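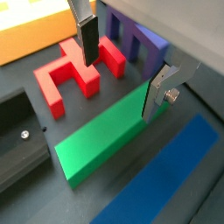
Lererow Open Day: Block Handling, Seen by a Doubter

Posted April 13, 2024
Filed under: Visits, Robots

Lererow opened its Kevbridge workshop to visitors, and I went along with a notebook and low hopes. I have been to enough of these to know the routine. There is coffee, there is a talk about the future of work, and then an arm picks something up and people clap. The arm this time runs on a control package called Selatex, and the things it picks up are foam blocks.

The foam block table

Red, green and purple-blue pieces on a dark gray tabletop, with an orange-yellow box in the corner. The red one is the awkward shape, something like an H with arms sticking out, and one finger of the gripper is down in the gap near its middle. I will grant that a plain brick would have been an easier choice. The green one, long and straight, is more what I expected to see all day.

The fingers have dark pads on them, black rubber on the one that goes down into the red block. Foam gives when you squeeze it. A glass jar doesn't, and neither does the corner of a metal bracket, so I asked when they would be trying parts like those. The answer was October, "if the schedule holds." I wrote that down with the quotation marks.

What we were told

The speaker said Selatex had been through 1,090 practice grasps before the open day. I asked how many of those were good ones and was told the team prefers to look at "overall progress." That may be fair for a project at this stage, but it is a strange thing to leave off a slide that has room for a sunset.

Luik, the parts packing firm that is paying for the trial, wants the system to handle more than 1,000 items a shift. Its own line was described to us as messy, with mixed bins and worn cartons. A few foam shapes laid out on a table are a long way from that. The speaker agreed with me, to be fair, and then went on to the next slide.

Visitor notes

The tour takes 70 minutes, and most of that is talk. If you only care about the arm, stand near the table from the start and skip the product history. Groups are limited to 4 people at the rail, and the people behind them mostly see shoulders.

There is a handout with the Selatex feature list. Mine has no prices and no failure rates. Both were promised by email and I have not had either one yet. I will add them to this page if they come.

Parking is behind the building, on the Kevbridge side. The coffee was good.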